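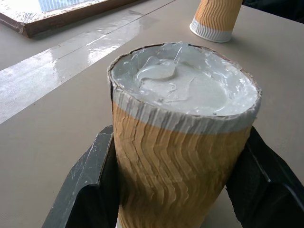
Disposable Cup Use in the Montoya Building
Project report, Environmental Studies
Esther Rashidi
2018-01-29

Background

The Montoya Building has one coffee counter on the ground floor and two vending machines upstairs. All three hand out paper cups. I wanted to find out how many of these cups are thrown away in a normal school day and whether students would bring their own mug if it saved them money.

Most paper cups have a thin plastic lining on the inside. Our local recycling plant in Tinine does not accept them with ordinary paper, so they go to landfill with the rest of the trash.

Method

I collected data in two ways. First, I checked the trash and recycling bins on all floors at the end of classes for six days in September. I wore gloves and sorted the cups into two groups, single wall and double wall. Second, I handed out a short survey at the coffee counter and in the library. I got 124 completed surveys back. Surveys with more than one blank answer were left out.

Results

The bins held around 300 cups per day. The highest numbers were on the ground floor, near the counter. Many cups had been put in the paper recycling bins, and a lot of them still had liquid or food in them, which soaked into the clean paper underneath.

In the survey, 37 students said they already owned a travel mug but did not bring it to school. The most common reason was that there was no place to wash it. The second was that it leaked in a backpack. Price came up less than I expected.

Discussion

The survey answers suggest that a discount alone would not change much. A sink with soap near the counter might do more. The signs on the recycling bins are also unclear, as they say "paper" and show a picture of a cup.

My count has some problems. It does not include cups that were taken outside, and one of the days had a parents' event in the hall, so that total was higher than the others. I also did not ask which year the students were in, and I would add that question if I did the survey again.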